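**Scratches on a glossy wooden tabletop, sand or leave?**

I've got a pale wood table in the workshop I share in Jodlow, smooth and very shiny, and it's picked up a few thin dark scratches. I think I did it dragging a wooden frame about while I was glueing it (yes, I know, put a towel down!). I can feel one with a fingernail but the rest I can't.
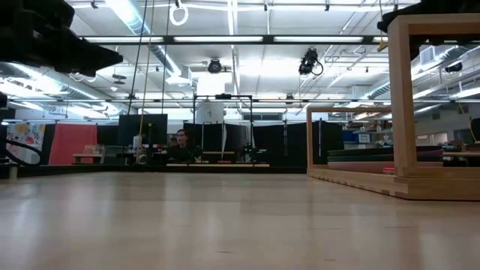 Four scratches near the front, the one further back is the faintest.

Do I have to redo the whole top or can I just do the bad bits?

*posted by ernby_bodger*

---

**tableleg70**

Don't spot sand it, you'll get dull patches that look worse than the scratches. I did mine in March, whole top, 140 grit then finer, then 2 coats of varnish. Took me a weekend and I moaned the entire time, but it came up lovely.

---

**Rorkow Rita**

wax crayon from the hardware shop, rub in, wipe off. done

---

**mossy_shed**

I'd try the wax first too, as it comes off again if you hate it. Test it underneath! And stick some felt under that frame before you shift it again.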